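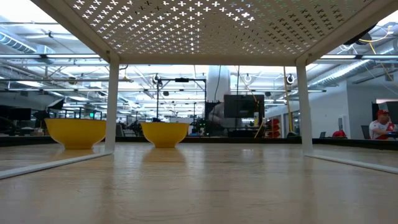 Okay, bowl week continues! We're still collecting examples for Kella, which is our name for the policy that's supposed to learn how to tidy a table. A few notes from my side of it, in no special order.

1/ The goal for this batch is 249 good episodes. I'm at 214. The last stretch always feels longer than everything before it (same as a road trip).

2/ I drive the arms by hand and everything gets recorded — joint angles, gripper opening, all the camera views. Kella sees what I did and tries to work out what I meant. Which means if I dither over a bowl for eight seconds, she learns to dither. Sorry, Kella.

3/ Bowls are so much harder than blocks. You've got a thin rim, a curved side, and about one good angle for the fingers. Come in too flat and the whole thing wants to slide away from you. I like getting one finger inside the rim and one outside, then going up slowly.

4/ Today's setup has the patterned bowls, a plain green one on the white perforated board, and something yellow tucked in by a bowl that's up on its edge next to the right gripper. I love these awkward ones! A bowl on its edge is a totally different grab from a bowl sitting flat, and we hardly have any in the set.
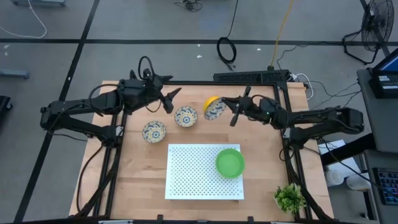

5/ Moving things between episodes is half the job. Belay (our little logging tool) gives me a new layout card each time, and I try to follow it even when I'm tired and would love to leave everything where it is. If the bowls never move, the model just memorizes the table.

6/ I threw out 42 episodes from the first pass. Mostly my own bumps and bad releases. A few I went back and forth on, and I ended up keeping the ones with a clean recovery — a missed grab followed by a good one is worth a lot, if you ask me.

7/ Somebody asked if I use the Foltden settings for speed. Nope, too quick for ceramic. I run slower and trim the pauses later.

8/ Back to it. I want the Dikari upload started before 5 pm, and I still have to label this morning's runs.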